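4.2 Label orientation and legibility at the table

Items that leave their storage position and are put down on a work surface are read differently from items on a shelf. On a shelf the label faces the person by design, and the distance between eye and label is fixed within narrow limits. On a table the item takes whatever position the last user gave it, and the next user may approach from any side. We therefore treated the tabletop as a separate condition in the survey and recorded label orientation there independently of the shelf data reported in Section 4.1.

The survey covered 193 small items across the Prandero and Surkoment workshops, all of them low enough to lie flat and light enough to be moved with one hand. Of these, 119 carried a printed label on at least one side. Items with engraved or molded markings only were counted as unlabeled, as were items whose label had worn to the point where no character remained. The coding sheet was the one developed by Hinrichs and Quezada for the earlier shelf study, with two fields added: the side of the item on which the label sat, and the rotation of the text relative to a reader standing at the near edge of the table.

Rotation was coded in four steps (upright, turned left, turned right, inverted). We had first tried to record it in degrees, but the coders disagreed by more than was useful on small labels, and the finer scale added nothing to the later analysis. A label lying on a vertical side face was coded as inverted if its text read upside down to the near-edge reader, regardless of whether it could be read in full.

Inverted labels were found on 54 items. Most were on side faces. The likely cause is the way the labels are applied: a user turns the item over to get a flat, steady surface, sticks the label on in that position, and sets the item back down on its base. Timo Hinrichs proposed this explanation after going through the coding sheets, and it agrees with what users at both sites told us, although we did not observe enough labels being applied to test it.

Figure 4 shows the inverted case on a light wooden tabletop. The item is low, elongated and black, and the white label on its side stands out well against the body. Contrast is thus adequate, but the lettering is small and dark, it reads upside down, and only part of it can be made out; the letters "ES" are discernible at one end. Under the coding rules this is one side label, inverted, partly legible.

Figure 4. Side label in inverted position on a flat black item. Light wooden tabletop, patterned white curtain behind the table.

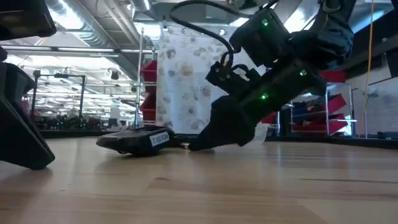
4.3 Effect of the table surface and background

Surface color was recorded because dark items on dark tables had been missed altogether during a pilot round in June. On light wood, the outline of a black item is easy to find, and coders rarely needed a second pass. The underside is a different matter. Low items cast a soft shadow close to their base, and where a label extends down to the lower edge of a side face, the bottom of the text can fall within it. We did not correct for this. Coders were told to read from normal standing height and to leave the item where it lay.

Wood grain had no measurable effect on legibility. It did affect placement in a minor way -- several users at Surkoment lined items up with the grain when asked to put them down neatly, and the labels on those items were then either fully toward the reader or fully away. Intermediate rotations were more common on the plain tables at Prandero.

The background behind the table was recorded as plain, patterned or open. Curtains were counted as patterned whenever a print was visible from the near edge, including pale prints. We had expected a patterned background to slow down the search for small items, on the grounds that a user looking across the table sees item and background together. No such effect appeared. Search times for black items were almost the same in all three conditions, and the differences that did appear were smaller than those between individual users.

4.4 Consequences for labeling practice

Two changes follow from these results. The first is to place labels on the top face wherever the item has one large enough, and to accept a smaller label if necessary. A top label can still be rotated away from the reader, but it can be read by walking around the table, without lifting anything. The second applies to items where only a side face is available. These should be labeled while standing on their base, in the position in which they will later be read.

Catalina Quezada also tested a double label, with the same text printed twice and one copy inverted. It worked on wide side faces. On narrow ones the type had to be reduced so far that neither copy could be read from standing height, and the format was dropped from the second round. Type size is taken up again in Section 5.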